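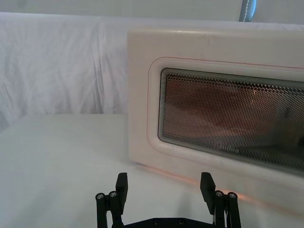
1/ Electricity use in small flats, part one. I logged every socket in mine through March and the notes have been sitting in a spreadsheet ever since. Posting them as a thread so I can stop answering the same message from different people.

2/ Method. One plug-in energy meter, moved from socket to socket. Each appliance got at least two full days. Anything wired in directly (oven, immersion heater) was read off the main meter with everything else switched off.

3/ Units first, as they cause most of the confusion. A watt is a rate. A kilowatt-hour is an amount. A 1000 W heater left on for one hour uses one kWh. Your bill is in kWh. The label on the back of the appliance is in watts.

4/ The label is also a maximum, or close to it. A fridge may be labelled at a figure it only reaches for a second or two when the compressor starts. Do not multiply the label by 24 hours. Muammer Kurtuluş did this for his whole kitchen and arrived at a bill larger than his rent.
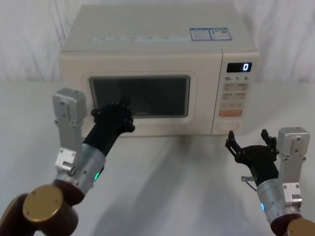 5/ Microwaves. The number in the advert is output, meaning what goes into the food. The draw at the wall is higher. A 700 W model will show well over that on a plug-in meter, and this is normal. The rest is lost as heat in the electronics, plus the fan, lamp and turntable motor.

6/ Lower power settings on most ordinary models work by switching full power on and off. Watch the meter at "medium" and you will see it jump up, drop to almost nothing, then jump again. Average it over several minutes or the reading means very little.

7/ Standby. Old advice says unplug everything. For most newer items the standby draw was too small for my meter to register, so I can't give a figure. The exceptions were the hi-fi amplifier and the set-top box. The box is now on a switched strip.

8/ Fridge. Steady, dull, and on all year, so it matters. Mine fell slightly after I pulled it away from the wall and brushed the dust off the coils. I changed both on the same day, which was poor practice, and I can't say which one did it.

9/ Kettle. High draw, short time. The only thing that changed the total was the amount of water. Fill it to the mark for one mug if you want one mug. Descaling made no difference that I could measure - the water at Fesmont is soft, so somebody in a hard water area should repeat this.
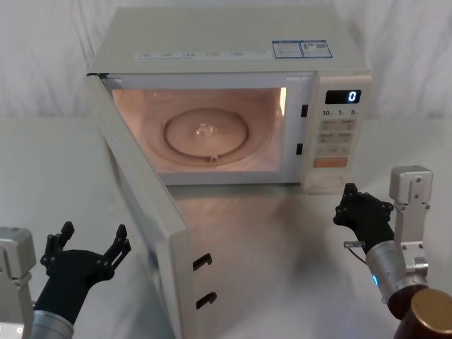

10/ Tumble dryer. The largest single item by a wide margin when it was in use. A longer spin in the washing machine beforehand cut the drying time noticeably. The extra spin cost almost nothing by comparison.

11/ Abimbola Ogundipe ran the same exercise in a larger flat at Drondley and came out at 3766 kWh for the year. Two adults, electric hot water, dryer used weekly. Hers is the better data set, as she has the full twelve months and I have one.

12/ Her useful finding was the immersion heater. The timer had lost its clock after a power cut and was heating the tank twice a day. Resetting it saved 475 kWh over the year. Check the clock on your timer before buying anything new.

13/ Things I did not measure: lighting (all LED, on ceiling circuits), the extractor fan, the door entry system. The last is on the landlord's supply in the Daltanholm blocks, so check your lease if you are in one.

14/ Sanity check for your own log. Add up the sockets, add the wired items, compare with the main meter over the same days. Mine came out a little under. A big gap means something is running that you haven't listed, or that you copied a reading down wrongly.

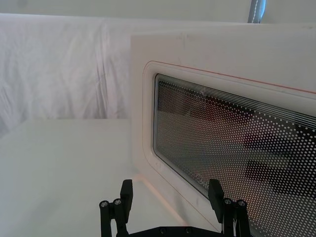 Door and window, close up.

15/ Part two will cover tariffs and whether a cheap night rate is worth having without storage heaters. Corrections welcome, with readings please.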